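Quiet hill town for a slow week, and what should we bring home?
Posted in Travel Help, 28th July

My sister and I are thinking of Tremness next April. We're both past the age of running for buses, and we mostly want to walk, sit by the water and eat well. Is four nights too many? And is there anything nice to buy that isn't a fridge magnet?
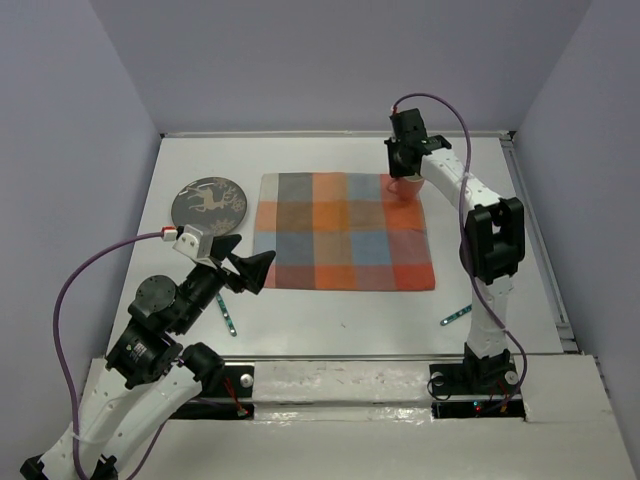
Checkered cloth, oranges and reds with a little blue

Thanks so much to anyone who takes the time!
Garnis

Phúc Mai
Oh, you'll love it, and no, 4 nights isn't too many at all. We did the lake path twice (once each way, it feels like a different walk) and still had an afternoon left for the old station. Stay on the upper side if you can, near the Urnura guesthouse, where it's quieter, but do ask for a room on the first two floors as there are 64 steps and no elevator. Bring a sweater for the evenings!

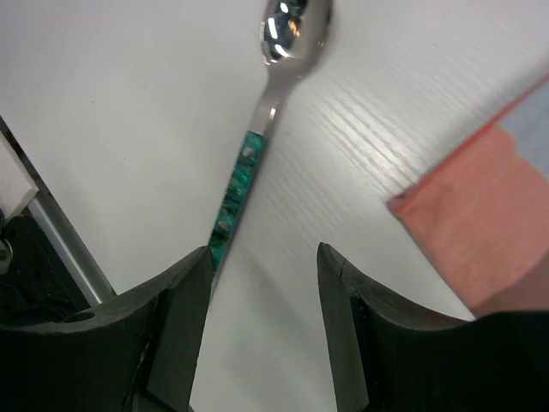
As for shopping, skip the stalls by the bus stop and walk down to the covered market before lunch, when people have time to talk to you. I'd look for table things, they pack flat and you'll use them. A steel spoon with a marbled teal-green handle, like the one in the photo, would make a lovely present and weighs next to nothing in a suitcase. Do check the price at two or three stalls first.

Iwasaki
4 is fine. Bus is cheaper than taxi. Bring cash.

tremness_regular
I'd add one more thing to what Phúc Mai wrote, which is all good advice.

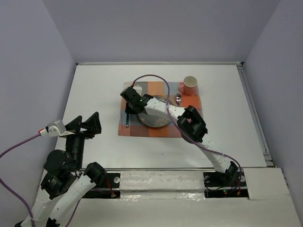 Have breakfast out at least once, even if your room includes it, and go early while the mist is still on the lake. I came home so fond of those slow mornings that I fuss over my own table now, with a plaid placemat, a round plate and a little salmon-pink cup with a white rim at the corner. My walk from the bakery to the boat dock is 300 yards, with a bench every 50 or so, and your sister can rest whenever she likes. Have a wonderful time, both of you.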